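**Hilo: qué cambió en la célula de ensamble cuando dejamos de cargarla a mano**

1/ Trabajo en puesta en marcha en Fagerlund. Llevamos desde enero con la célula que carga, sujeta y ensambla las carcasas pequeñas. Van notas sueltas, sobre todo de lo que pasa alrededor del robot. Del robot en sí ya se ha escrito bastante.

2/ Punto de partida: una persona por puesto. Sacaba la pieza de la bandeja, la ponía en la mordaza, accionaba la válvula, esperaba, montaba encima, soltaba y dejaba el conjunto en la mesa de salida. 1168 conjuntos por turno entre todos los puestos, en un turno sin incidencias.

3/ Eran tres puestos por turno. Ahora hay una célula y una persona que la atiende. Las otras dos pasaron a inspección final y a preparación de bandejas. No hubo despidos, pero tampoco se cubrió la baja de una jubilación. Conviene contar las dos cosas juntas.

4/ El proyecto interno se llama Hulard. La simulación y la lógica de secuencia las hicimos con Damo, un entorno que mantenemos en la propia casa. Probamos ahí las trayectorias antes de tocar la célula física.

5/ Modelar la mordaza llevó más tiempo que modelar el brazo. El brazo viene con su cinemática. La mordaza viene con una ficha de dos páginas y la memoria de quien la usa. 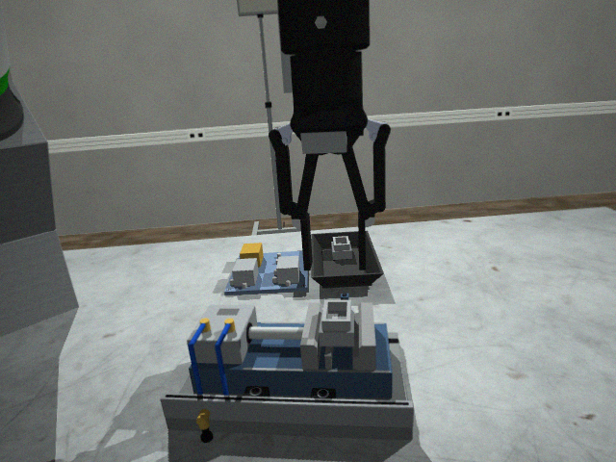 6/ La unidad de trabajo en una célula así es el agarre, y el agarre se decide en la bandeja. Los operarios metían la mano sin pensar en las paredes. El robot no puede. Con los dos dedos abiertos bajando dentro de una bandeja de paredes inclinadas, el margen lateral lo marca la pared. Si la pieza está hacia el fondo, centrada entre las puntas, hay poco que discutir. Si se ha ido a una esquina, el dedo exterior toca antes de cerrar.

7/ Consecuencia para las personas: la preparación de bandejas, que antes era una tarea de relleno, ahora tiene hoja de instrucciones. Orientación, posición, una pieza por bandeja. Quien prepara mal para la célula entera. Es más responsabilidad con la misma categoría profesional. Lo planteé por escrito y sigue abierto.

8/ Segundo cambio: la válvula. En el puesto manual se apretaba «a sensación». Había operarios que daban un toque corto, soltaban, recolocaban la pieza y volvían a apretar. Ese gesto no figuraba en ningún procedimiento.

9/ Lo descubrimos porque la célula rechazaba piezas que a mano salían bien. El toque corto asentaba la pieza contra la cara fija. Lo añadimos a la secuencia: avance parcial, pausa, retroceso, cierre completo. El rechazo por mal asiento bajó del 10 al 3 %.

10/ El autor de ese gesto, hasta donde hemos podido rastrear, es Teodor Strömberg. Lo enseñó a todos los que pasaron por su puesto. Pedí que su nombre constara en el comentario del programa y consta. A efectos de nómina no supone nada.

11/ Tercer cambio: el ritmo. A mano había ciclos rápidos y lentos en el mismo turno. La célula va siempre igual. La persona que la atiende ya no marca el paso, lo recibe. Tres de los que han rotado por ahí dicen que acaban menos cansados de las manos y más de la cabeza.

12/ Vigilar cansa de otra manera. En la primera versión, el operador tenía que mirar seis avisos distintos en pantalla, varios de ellos sin acción posible. Quitamos los que no pedían hacer nada. Debería haberse hecho en el diseño, y el diseño era mío.

13/ Cuarto cambio: el mantenimiento. Antes, si perdía aire un racor, lo oía quien estaba al lado y avisaba. Ahora el vallado aleja al operador y el ruido de la célula lo tapa. Hemos puesto un sensor de presión en la línea. Detecta la fuga más tarde que un oído a medio metro, pero la detecta en todos los turnos.

14/ Sobre la simulación: vale para alcance, colisiones y orden de las operaciones. Para el asiento de la pieza en la mordaza nos valió muy poco. El contacto era demasiado limpio. En planta hay rebaba, hay aceite y hay bandejas deformadas de tanto apilarlas.

15/ En Flirgate, la otra planta, quieren copiar la célula tal cual. Mi recomendación ha sido que antes de pedir material pasen 10 turnos completos observando los puestos manuales, con los operarios explicando lo que hacen, y en horas pagadas. Han aceptado 6.

16/ Pregunta que me llega a menudo: ¿se puede volver a modo manual? Sí. La mordaza conserva su válvula y se puede cargar a mano con la célula en parada segura. Lo practicamos una vez al mes. Los que entraron después del cambio tardan el doble que los antiguos, y esa diferencia va creciendo.

17/ Este último dato es el que más me preocupa y no está en ningún indicador de Hulard. He pedido que se incluya. Mientras tanto lo apunto en una hoja aparte.

18/ Pendiente: rehacer los topes de la bandeja para que la pieza no pueda irse a la esquina, y revisar la categoría de quien las prepara. Lo primero tiene presupuesto aprobado. Lo segundo está «en estudio» — actualizaré el hilo cuando haya respuesta.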